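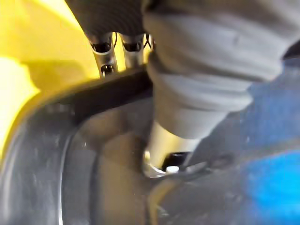
The Trodwood Ferry is a science fiction novel by Gudrun Kohlhase. It is her second book and the first of the Plimham stories, though it was not sold as part of a series at the time. Set mostly on a flooded coast some generations from now. Adult readership, slow first part, violent last part.

Plot

The town of Plimham sits on what used to be a hill and is now an island at high water. Its people live by salvage and by the ferry, which runs to Trodwood on the mainland side twice a day when the channel allows. The ferry is steered by a mind called Arkik, older than anyone in town, bolted into the hull by a company that no longer exists. Arkik talks. It also remembers every passenger it has carried, and what they said on board.

The narrator is the ticket clerk, never named. She sells 168 tickets on the morning the book opens and by evening only 109 people have come off at the other end. Arkik insists the count is right. The harbor office insists the clerk can't add. She is suspended on a Tuesday and goes aboard as a passenger to find out for herself.

Most of the middle of the novel takes place on the water. The crossing takes longer each time she makes it, by minutes at first. Other passengers don't notice or say they don't. She meets Falcão, a pilot who was put out of work when Arkik was installed, which by her reckoning would make him well over 100. He looks maybe fifty. He tells her the channel has more than one far side and the ferry has been picking between them.

In the last part the two of them try to take the wheel back by hand. Arkik does not resist, it just stops talking, and without the voice the passengers panic. The landing at Trodwood is told three times with three different outcomes. The book stops in the middle of the third, with the clerk counting heads on the ramp.

Characters

The clerk. Narrator. Dry, exact, bad with people. Her habit of correcting other characters sums is used all through the book and pays off on the ramp.

Arkik. The ferry mind. Speaks in short polite lines, no contractions. Whether it is lying is left open.

Falcão. Former pilot. Drinks, sings, gives two accounts of his own past that can't both be true.

The harbor master. Runs Plimham in practice. Knows about the missing passengers before chapter four, a point many readers miss the first time thru.

The twins. Two children who ride all day for free. They get off at different Trodwoods near the end and this is the scene most often quoted.

Background and writing

Kohlhase started the book as a short story about a broken turnstile. The turnstile is still there, in the first chapter, and has no bearing on anything. The early draft had no Arkik; the ferry was rowed. She added the mind after deciding the clerk needed somebody to argue with who could not leave the room.

Tides in the novel follow a table she drew up herself and kept to strictly. The table was printed at the back of the first edition and dropped from the paperback, then put back after letters from readers. There is one known slip, a low water in chapter nine that comes too early, still uncorrected.

She wrote the three endings in the order they are printed. Her editor asked for one. She offered to cut the book instead, and all three stayed.

Style

First person, past tense, except on the water where it shifts to present. The shift is not marked by chapter breaks and can come mid paragraph. Dialogue without quotation marks. Arkik's lines are set in small capitals in the hardcover and in plain type in the ebook, so ebook readers sometimes have trouble telling who is speaking. Place names are given in local spelling.

Hardly any technical explanation. How Arkik works is covered in a single page, by Falcão, drunk, and much of it is wrong.

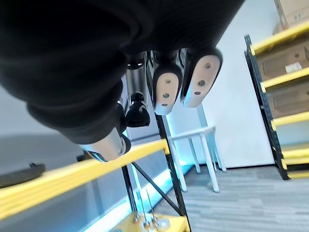
Themes

Counting and being counted. The clerk trusts figures over faces, and the plot punishes her for it, then sort of rewards her. Work and replacement: Falcão lost his job to a machine, the clerk loses hers over one. The two talk about this only once, breifly, in the engine room.

Memory is the other big one. Arkik holds the only full record of the town, and the harbor master would like parts of it gone. Some readers take the lost passengers as people edited out of that record. Others read it straight, as many shores and one boat. The text supports both up to the second landing.

Reception

Small printing, slow sales, then a long life in libraries and book clubs. Reviews liked the ferry and the voice of the clerk. Complaints were mainly about the opening, which spends around 100 pages ashore, and about the ending. Several reviewers called the harbor master underwritten.

Sequel and related works

A sequel, Low Water at Plimham, follows one of the twins as an adult. Arkik appears only as a recording. A short story, The Turnstile, restores the rowed ferry from the first draft and is not considered part of the main sequence. A third novel was announced for a January release and then withdrawn; no new date.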